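*Updated September 18, 2018. Covers the Valton arm with the Novley two-finger gripper and wrist camera.*

## 4. Your first sorting job

Okay, if you got through section 3 without anything flashing red, you've got an arm that's bolted down, homed and talking to your laptop. Nice! This is the part I like best, and it's also the part I get the most mail about, so I've rewritten it since the May version.

We're going to have the arm pick bigger things out of a layer of smaller things. I use peanuts in the shell on uncooked rice. You can use something else if there's a nut allergy in your house (wrapped candies do fine, and so do big dry pasta shapes), but please don't start with coins or anything flat. The fingers need some height to close on.

### What you need on the table

- A tray with a raised rim
- A shallow plate with a thin rim
- Uncooked rice, enough for a scattered layer
- A pile of unshelled peanuts
- A container for the finished pieces

> **Caution:** Keep the emergency stop where your free hand can reach it, on the side away from the arm. I know it looks slow. It still pinches.

### Setting up

1. Put the tray on the table inside the reach circle you marked in section 2. It's fine if the tray pokes out past the circle a bit, as long as the whole plate is inside it.
2. Set the plate in the tray, over to one side. I leave the other side free for whatever else I want to practice on later.
3. Sprinkle the rice. Thicker in the center and thin at the rim is fine - you don't need to smooth it out.
4. Heap the peanuts on top. Let a few sit apart from the heap, so the arm gets a couple of easy ones along with the tangled ones.
5. Place the container outside the tray, where the arm can swing to it without crossing your laptop cable. (Ask me how I learned that one.)
6. Open the Batbridge app, go to **Jobs**, and pick **New pick job**. Leave the speed at 30 percent.

> **Note:** If the app says "No camera," unplug the wrist cable, wait 2 seconds and plug it back in. If that doesn't help, go back to section 3 and run the camera check again.

### Finding the pick height

This is where most people get stuck, and I did too, for a whole evening. The app wants to know how low the fingers should go. Too high and they close on air. Too low and they plow into the plate, the arm throws a force warning, and you get rice everywhere. 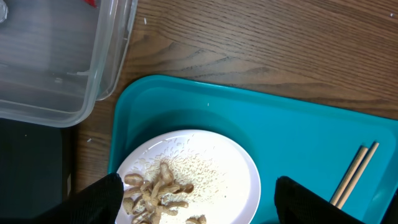 So go down in small steps. Use the **Jog** screen for this and ignore the big arrows, they jump too far for work this close to a plate.

7. Open the fingers all the way.
8. Jog down over one of the peanuts that sits by itself until the fingertips are beside the shell.
9. Tap **Down** with the small arrow, one tap at a time, until the tips are just above the plate.
10. Tap **Save height**. You'll hear a short beep.
11. Close the fingers with the force slider at 7. If the shell cracks, drop the slider a notch and try the next one.
12. Jog up, swing over to the container, and open. Tap **Save drop point**.

A few grains of rice are going to end up on the table. I don't chase them while the job is running, and you shouldn't either. Sweep up when the arm is parked.

> **Caution:** Never reach in to straighten a peanut while the arm is moving. Press **Pause** and wait until the light on the base goes solid.

### Running it

13. Tap **Run once**. Watch the whole cycle with your hand near the stop.
14. If that goes well, tap **Repeat** and choose how many picks you want. Start small, maybe enough for the loose ones only.
15. When the arm starts missing, pause the job and nudge the heap apart a little. Then press **Resume**.

The heap is harder than the loose ones, and you'll see it grab two at a time or push one off to the side. I'd call that normal for this gripper. The Naseri soft tips (sold separately, and yes, I use them) hang on to ridged shells better than the plain ones that come in the box, but get the job working with the stock tips first so you know what you're comparing against.

### Looking after the fingers

Rice dust gets into everything! Park the arm, switch it off at the base, and wipe the fingers down with a dry cloth after each session. After 200 picks, take the tips off and check the screws underneath. Mine had worked loose by then, and the only sign was a faint click on closing. Snug them up by hand with the short key from the kit, then redo steps 7 through 10 before you run another job.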